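Sorting Hand: Project Report, Spring Term
Build done in the Listimlow shared workshop

What I wanted to do

My plan when I signed up for this project was pretty simple on paper. I wanted a robot hand that could reach down into a bin, pull things out one at a time and put them somewhere else. I'm calling the whole setup Skineo, which started as a typo in my project folder and stuck. It has four fingers, a wrist, an arm that I did not design myself (more on that below) and a lot of black fabric.

I picked bins because almost every hand project I read about before starting was picking blocks off a flat table. Blocks are great, but my own room is mostly things in baskets and buckets, and reaching into something deep is a totally different job from reaching onto a table. The sides get in the way, it's dark down there, and whatever you want is usually lying on top of (or under!) something else. I figured if I could get even a so-so success rate I'd have plenty to write about, and I was right about the plenty to write about part.

What I started with

The arm came with the workshop. It's an older one called the Sezer, it's been bolted to the same stand for as long as I've been a member, and you book it in slots on the sheet by the door. I got mostly evening slots, 7 to 10, and in June I got a bunch of extra ones when everybody else was busy with finals. I was also busy with finals, so that was maybe not my smartest month.

The hand is mine, more or less. I started from the Motcombe finger plans, which are free to download and are meant for a small desktop hand, and I stretched them so the fingers would be longer and skinnier. Each finger has a cord running down the inside that curls it and a bit of elastic on the back that straightens it again. One small motor per finger pulls the cord. I went with four fingers and no thumb, and I know that sounds weird. A thumb needs its own extra motor to swing it sideways, and I'd already run out of room and money. So my hand doesn't pinch the way yours does. It scoops and curls, and the object gets trapped against the palm pad.

The fingers

I made the first set way too fast. The joints were sloppy, and if you held the hand sideways the fingers would sag over to whichever side was down. I redid the joints with tighter pins, and then they were so stiff the elastic couldn't open them back up. The third set is what's on the hand now. I sanded every joint by hand while watching TV, and I'd stop and flick the finger every so often until it swung freely.

The cords were the next thing. I used fishing line at first since I had some, but it stretched a little every time and after an evening of runs the fingers only curled about three quarters of the way. I swapped to braided line, which holds its length a lot better, and I learned to tie a knot that doesn't slip (I watched the same video so many times, and my first ones still slipped). If you build one of these, leave a way to get at the knots without taking the finger off. I didn't do that until the third set and I wasted so many evenings on it.

The sleeve

I didn't plan on a sleeve at all. Then in the second week of running the arm, one of the motor wires snagged on the side of a bin on the way up and yanked right out of its plug. It took me the rest of my slot to find which one it was. So I needed a cover that could bend with the wrist without bunching up and blocking it.

My first try was just a tube of stretchy fabric, and it crept down over the knuckles every time the arm pointed down. The second one has deep pleats going around it, kind of like an accordion, so it can squash on one side while it opens on the other. I sewed it myself on my aunt's machine, and the pleats are honest-to-goodness uneven, but it works so much better than the tube. It still droops over one of the outside fingers a bit when the hand points straight down. I've pinned it, I've taped it, I've added elastic. It droops.

The test bin

For the testing I wanted something round, since corners let an object get stuck in a place where the fingers can't go, and I wanted to save that problem for later. It sits on the carpet next to the arm stand. For the practice items I mixed easy and hard: plastic bottles, balled-up socks, a foam block, a sponge, some old straps.

Everything in the second half of the project was done with a small camera at the wrist looking past the fingers, so the hand takes its view along with it wherever it goes. Before that I had a camera on a tripod, and as soon as the hand went into the bin it blocked the whole view, so basically the software was guessing at the one moment it mattered. Moving the camera to the wrist was the best change I made all term.
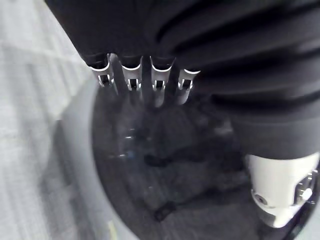 Clear plastic in a dark bin is about the meanest thing you can ask a camera to find, and you should put a white liner in and be done with it, was what one of the regulars at the workshop told me when I complained about my bottle numbers. I thought about it for a whole evening. It's good advice! With a white liner the straps would be super easy to spot, and I bet the bottles would be a little easier too. But the point was to see how the hand did in an ordinary container, and I'd already run a bunch of trials by then, so I stayed with dark and wrote the suggestion down for next time.

How a run goes

I'd drop items into the bin, give it a shake so I wasn't placing things nicely without meaning to, and press start. The arm moves over the bin with the fingers pointing down and open. The camera takes a look, the software picks a spot, and the hand goes down. The fingers curl, the arm lifts, and then it swings over and lets go above a tray. If something landed in the tray I counted it as a success, even if it was a different item from the one it was going for. If it brought up two at once, I counted that as a fail. I went back and forth on that rule a lot, but the idea was one at a time, so I stuck with it.

The picking software was trained on pictures I took and labeled myself, 1000 of them. I do not recommend doing this in three nights. By the end I was labeling shadows as socks, and I had to go back and fix a whole batch after I noticed the hand kept lunging at an empty part of the bin.

Results

I did 194 counted runs once the third set of fingers was on. I'm not counting anything from before that, as the hand was basically a different hand every week.

Soft stuff was the best by far. Socks and the sponge came up nearly every time, because the fingers can sink in a little and it doesn't matter much where they land. The foam block was fine as long as it was lying flat. Straps were a toss-up. If the hand came down across the strap it hooked it right away, and if it came down along the strap, the fingers just combed past it on both sides and came up with nothing. I could watch it do that five times in a row and want to reach in there myself.

Bottles were the worst, and there were two separate reasons. The first is seeing them. What the camera gets from a clear bottle is mostly little bright reflections, and those move when the hand moves. The second is holding them. A bottle rolls away when the first finger touches it, and with no thumb there's nothing on the other side to stop it. When a bottle was wedged against something else, my odds got a lot better, and that makes me think the holding problem is bigger than the seeing problem. I can't prove that with the runs I have, though. I should have written down for every bottle whether it was wedged or loose, and I only started doing that near the end.

Things that broke

Cords, mostly. One motor, and that one was my fault (I plugged it in backward after the snag I told you about). One fingertip got mashed when I typed the bin depth in wrong and the arm pushed the hand right into the bottom. The software now won't go lower than a set height, and I keep my hand by the stop button for the first run of every session anyway.

I also lost almost a full week to the wrist. There was a tiny wobble in it and I was sure it was my mount, so I rebuilt my mount, and the wobble was still there, and then it was one loose screw on the side that I could've tightened on day one. I check that screw before every slot now.

What it cost

I kept my own spending low by reusing a lot of stuff. The sleeve fabric was a remnant, the motors came out of an older project, and the arm was covered by my workshop membership. The biggest single thing I paid for was the braided line, if you can believe that, at 30 dollars for a spool that will probably outlive me.

What I'd change

A thumb, or at least some kind of fixed post across from the fingers for round things to roll up against. I think a post would get me most of the way there for hardly any work, and I'm a little mad I thought of it in the last week.

Soft tips on the fingers too. Mine are smooth and hard, and they slide on plastic. I tried dipping one in the rubber stuff people put on tool handles and it gripped nicely until it peeled off.

I want the software to know which way a strap is lying so it can turn the wrist before it goes down. The arm can already do the turn, I just never wrote that part.

And then the white liner test, same items, same number of runs, so I can find out how much of my bottle trouble was the dark bin. I've got the Sezer booked for two evenings after break, and the liner fabric is already in my bag.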